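Chapter 3
How a Public Lender Chooses Its Projects

Aims of the chapter

After reading this chapter, you should be able to explain why public development lenders exist, describe the path of a loan application from the first letter to the signature, and say who carries the risk when a project fails.

3.1 A road that no bank wanted

In May the town of Arnness asked three commercial banks for a loan to repair its water network. All of them refused. The pipes would serve people for decades, but the banks wished to have their money back much sooner. The town then went to a public lender and received a longer loan, with a grant of two years before the first repayment. 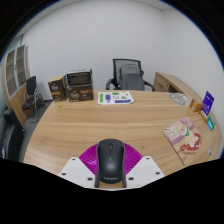
A public lender is owned by one or more states. It borrows on the capital markets, usually at a low rate, and lends the money further to towns, utilities and companies. It must cover its costs, but profit is not its main purpose. For this reason it can accept a project which brings a modest income and a large benefit to the inhabitants.

Not every request is accepted. Aniela Kozłowski, who studied applications from small towns, found that many were sent back at the first reading – most often the costs were given without any explanation. Her study is discussed in section 3.4.

3.2 Direct and indirect loans

Large projects are normally financed directly. For small firms this would be too slow, so the lender gives a credit line to a local bank, and the local bank chooses the borrowers. Pladex, a packaging firm with some 200 employees, received its loan in this way and never met the public lender at all.
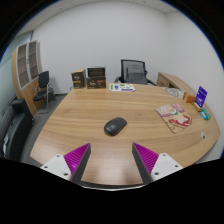
The local bank also takes a part of the risk. Emilian Anghel calls this part "the price of choosing", and we shall use his expression in the rest of the book.

Key terms: credit line, grace period, guarantee, intermediary bank.

Before you continue, find out which public lenders are active in your own country and who owns them.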